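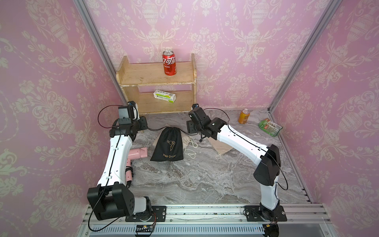
Figure 3. Bimanual cell during the hair dryer packing task.

4.2 Rules for resetting the cell between episodes

Most of the written guidance we found for shared teleoperation setups deals with the operator: how long a shift may last, when to stop, who may override an emergency stop. Very little of it deals with how the cell should look when an episode begins. In the Jeveck protocol we treat the starting layout as part of the record, and the operator has to confirm it before recording is enabled. The protocol separates task objects from background objects. In Figure 3 the task objects are the pink hair dryer, the black drawstring pouch printed with the words "Hair Dryer", and the beige cloth bag under and around the pouch. The cans, the box on the lower tier of the shelf and the green snack packet are background objects. Both groups are listed on the layout sheet, but only task objects may be touched on purpose during an episode.

Rule 1 covers background objects. They are changed between blocks of 14 episodes and never inside a block. If an arm knocks one over, the operator finishes or aborts the episode, marks it "disturbed", and puts the object back by hand with both arms parked. In an earlier version of the protocol operators were allowed to set a fallen object upright with the gripper. We dropped this in June. The corrections were being recorded as part of the task, and reviewers could not agree on where the task ended and the correction began.

Rule 2 covers soft goods. Cloth bags, pouches and crumpled packaging cannot be put back in exactly the same shape, and we do not ask for it. The sheet gives an outline on the floor that the item must stay within and says whether the opening faces the left or the right arm. Drawstrings are left as they fall, as long as no part of the string lies over the rail. A loose string that reaches the rail can catch on a base plate, and the two aborts we had from this cause at the Lagos cell both needed the arm powered down.

Rule 3 covers items with a cord. The cord must not pass under either arm's base, and the plug must be visible to at least one of the cameras at the start of the episode. Štěpánka Kuruc proposed the second condition after reviewing the first 200 episodes with small appliances. It is now checked from the opening still of every episode.

Rule 4 covers walls and flooring. Patterned panels such as the pink damask and the marble floor in the figure are swapped as a set, and the set number is written on the sheet. Operators may not mix panels from different sets. This is mainly a bookkeeping rule -- mixed sets made it hard to hold out whole backgrounds for testing.

4.3 Compliance

We audited around 4,000 episodes against the layout sheets. Hildegard Baumgart and one other reviewer read the sheets separately and settled differences by looking at the recordings together. Rule 1 was broken least often. Rule 3 was broken most often, nearly always because the plug was out of view, and most of these cases came from the Brutach site, where the overhead camera is mounted lower. Episodes that broke any rule were kept but moved to a separate split. After this step 3,000 episodes remained in the main split.

The audit does not tell us whether the rules improve the trained policies. It tells us only that operators can follow them at a normal working pace. The layout sheet and the review form are both kept in Zamum, and changes to either one require a new version number.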